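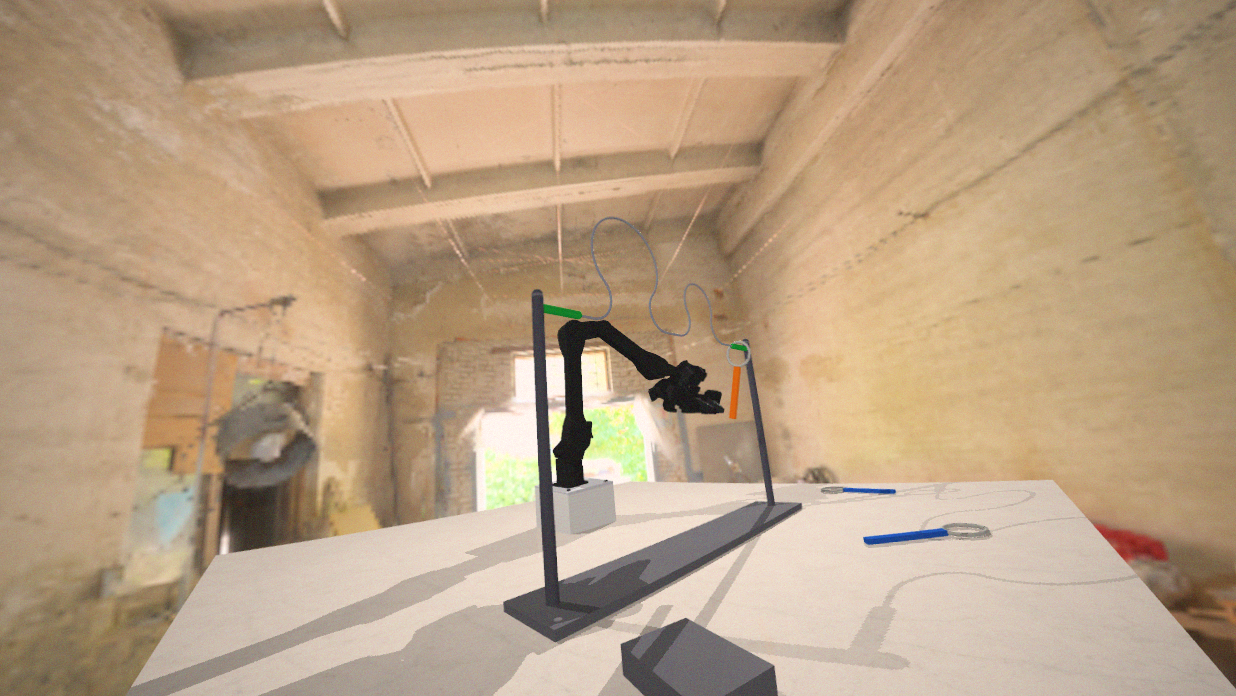
Derese word list

Derese is a list of 414 everyday cooking words with short meanings in plain English. Mahlet Negash put it together from old recipe cards and market signs.

What is in it

words.csv – one word per line, with its meaning and a sample sentence
sources.txt – where each word was found
dropped.csv – 40 words left out, mostly spelling variants

Known gaps

Baking is thin. Names for fish are missing and will go in after June. Some sample sentences are shorter than they should be.

Use

Free to copy and change. Please keep sources.txt with the list. Last checked 2nd November.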